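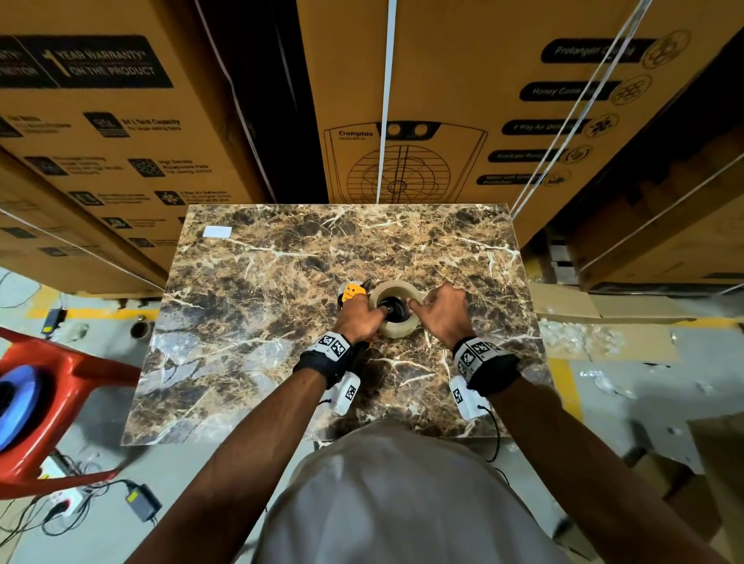
Ekby Institute of Applied Geography
Natural Hazards and Settlement, Unit 4: Flash Flooding in Dry-Season Towns
Lecturer: Ghada Qudah
Handout to accompany the second lecture

1. Scope of the unit

This unit deals with floods that follow short, intense rainfall in places where rain is uncommon. Students should have read the chapter on drainage basins before the lecture. River floods caused by snowmelt are covered in Unit 5 and will not be discussed.

2. Terms used

Catchment: the area of land from which rain drains to a single outlet.
Runoff: water that flows over the surface because the ground does not absorb it.
Lag time: the interval between peak rainfall and peak flow in the channel.
Wadi: a valley or channel that is dry for most of the year.

Lag time is the term most often misused in student papers. It is measured from the peak of the rainfall and should not be confused with the time between the first rain and the first report of flooding.

3. Why dry ground floods quickly

Soil that has been baked through a long summer often forms a hard crust. The first heavy rain of autumn runs off this crust much as it would run off pavement. Plant cover is thin at that time of year, and dry channels are frequently blocked by rubble, parked vehicles or informal building. In a steep catchment the lag time may be less than an hour.

Urban growth adds to the effect. Roofs and roads shed water at once, and storm drains that have carried nothing for months may be choked with silt.

4. Case study: the Nasero flood

Nasero is a coastal town built across the mouth of the Wan, a seasonal stream. In October a storm stalled over the hills behind the town. The gauge at Cesden, in the upper catchment, recorded 200 millimeters of rain before it stopped reporting. The lower districts flooded the same night, and 533 buildings were later listed as damaged. Two road bridges were closed.

The inquiry led by Marwan Sabbagh made three findings that are relevant to this course. The culvert under the market road was too small for the flow it received. The warning was issued on time but reached the lower districts late – the sirens there had been disconnected during roadworks. Ground-floor shops and storerooms suffered the greatest losses, as goods were kept directly on the floor.

Hanan Sleiman has questioned the first finding. In her view a larger culvert would have moved the water faster into the harbor district and flooded it instead. Her argument is set out in the reading packet, together with the reply by Crisanto Tolentino. Students are expected to know both positions.

5. Seminar preparation

Read the inquiry summary and the two papers named above. Using the map of the Wan catchment, mark the areas where runoff would be fastest and be ready to defend your choices. Groups will be assigned by Veerle Dewulf, who also holds the spare copies of the map.

6. Written work

A report of no more than 4 pages is due on 19th December. It should assess one measure proposed for Nasero – widening the culvert, moving the sirens or restricting building in the channel – and should cite at least one source from outside the packet. Late work is subject to the usual rules of the department.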